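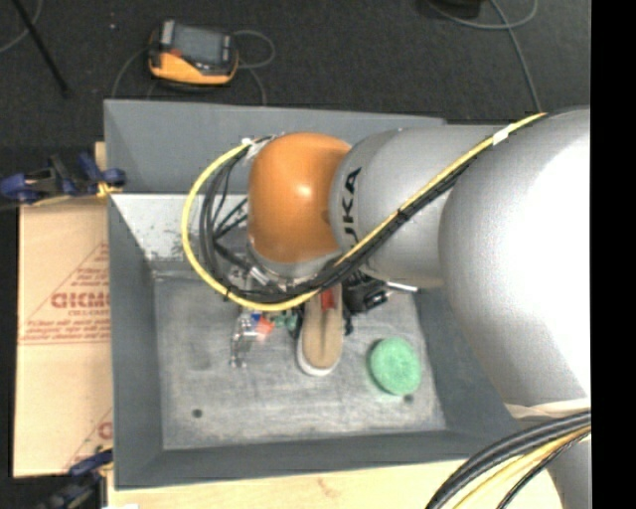 Orange housing and cables above the grey bin

Review: Gruneck Mirkamance spinning rod, 2.4 m
By Romain Langlois
July 13, 2025

I fish mostly for perch and zander, from the bank, and in October I take part in the small club matches on the canal. My old rod lost its tip ring last season, so I wanted a replacement which is light but can still lift a decent zander over the stones. I bought the Mirkamance with my own money from Pruvost, the tackle shop near my work.

First impression
The rod comes in two pieces with a cloth bag. The bag is thin and mine already has a hole near the bottom, so do not count on it for travel. The blank is dark green and the rings are straight. On the scale in my kitchen the rod shows 338 grams with the reel mounted, the same small Mimico reel I have used for years. The balance point falls just in front of the reel foot, and that is exactly where I like it.

Casting
With soft lures between 7 and 15 grams it is a pleasure. The tip loads early and you do not need to force. On a calm evening I reached the far reeds, and with my old rod I was always a few metres short. With heavier lures I am less happy. The maker says it can throw 31 grams, and it can, but the cast becomes soft in the middle and the lure does not go where you look. I would stop at 25.

Fighting a fish
My best zander on this rod was 71 cm. It took the lure close to the bank and went immediately under a moored boat. The rod has enough power in the lower part to turn such a fish, but you must give it time. Perch are more fun, you feel each shake of the head. I lost fewer of them than before – maybe the softer tip helps, maybe I was only lucky this spring.

Small complaints
The handle is cork at the back and foam at the front. The cork has many filled holes, and two of the fillings came out in the first month. It does not disturb the fishing but at this price I expected better. The hook keeper is placed on the wrong side for a left-handed person like me. Also the joint between the two pieces becomes loose after an hour of casting and you have to push it tight again. A little candle wax on the male part solved most of it.

Who should buy it
If you fish light lures from the bank or from a small boat, I can recommend it. For pike, or for heavy jigs in strong current, please look for something stiffer. The 2.1 m version is said to be faster, but I have not tried it.

My mark is 7 out of 10. I will keep it for the October matches and change the hook keeper myself during the winter.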